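Bondstead two-arm kit – Quick Set-up, part 5: First Pick

Read part 4 first (mounting, E-stop). If the E-stop is not tested, stop and do that now.

1. Clear the reach area. Loose tools, mugs, phones – off the table. Tray and practice items can stay.

2. Power on both arms. Wait for the boot to finish. Do not touch the joints while it runs.

3. Open the wrist view in the Gál panel. Jog the arm until a small item sits between the finger tips and well above them. Fingers open wide. A plain white piece on gray is plenty for this, good contrast.

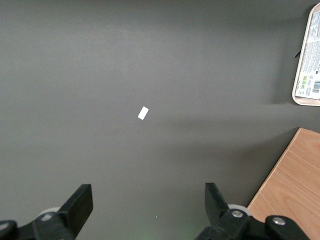 4. Set approach speed. Factory value is 500. Leave it there untill you have a clean run at every tray position.

CAUTION – Keep hands out when either arm is live. Pausing the program does not cut power.

5. Teach the tray picks.

Work one arm at a time and save each point before moving on.
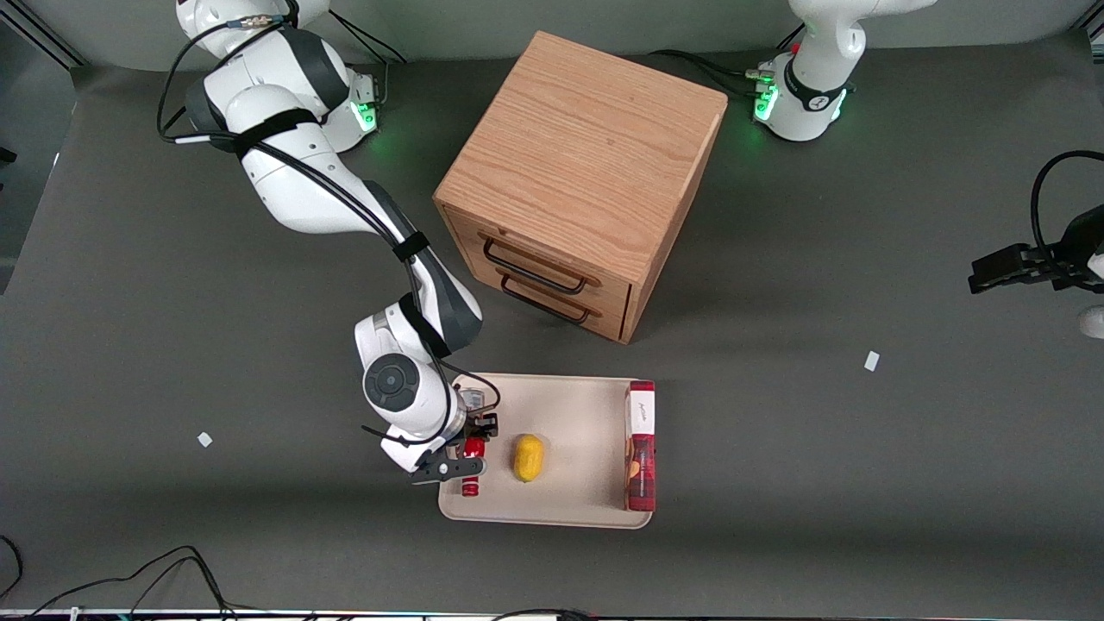
Point order matters more than people expect, the planner takes them as saved. Start at the end nearest the working arm and go across. With the right arm that means the red cylinder first, fingers angled down over it, then the lemon, then the tall red-and-white box at the far end. Upright items need a higher lift point. Set it seperately for each one.

Note – if the drawer cabinet is on the table, add it as a keep-out block, handles included. Drawers shut.

6. Run at low speed, one hand on the E-stop. Watch the cables at the wrist – if one pulls tight, stop and re-clip.

7. Save as a new job. Do not overwrite the demo job.

Error 1707 = lost wrist view. Reseat the plug, restart panel, redo step 3.

Still stuck: Nustmont support desk, ask for Braulio Quezada. Closed Monday.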